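Fitting the Gralico Desk Shelf

Before you start
Clear the desk and wipe it with a dry cloth. The shelf needs 12 inches of free depth behind your keyboard. Check that the bag holds 4 screws and 2 clamps.

1. Lay the shelf upside down on a towel.
2. Push each leg into its slot until it clicks. The short leg goes on the left.
3. Drive in the screws by hand — do not use a power driver.
4. Turn the shelf over and set it on the desk.
5. Slide the clamps over the back edge and tighten until the pads grip.

Note: The clamps fit desktops up to 2 inches thick. For thicker tops, order the Henley clamp kit.

CAUTION: Do not overtighten. The pads can mark soft wood and will dent veneer. 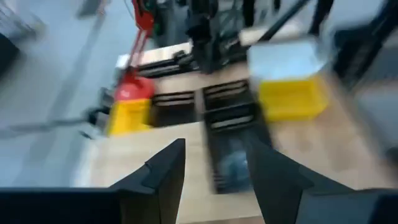 Page 12

Caring for the desktop
Loosen the clamps every March and wipe under the pads. Use a damp cloth on oiled or waxed wood, then dry it right away. Let fresh oil cure fully before you refit the shelf — the pads will stick to it otherwise.

If a leg works loose, remove the shelf from the desk and repeat steps 1 to 3.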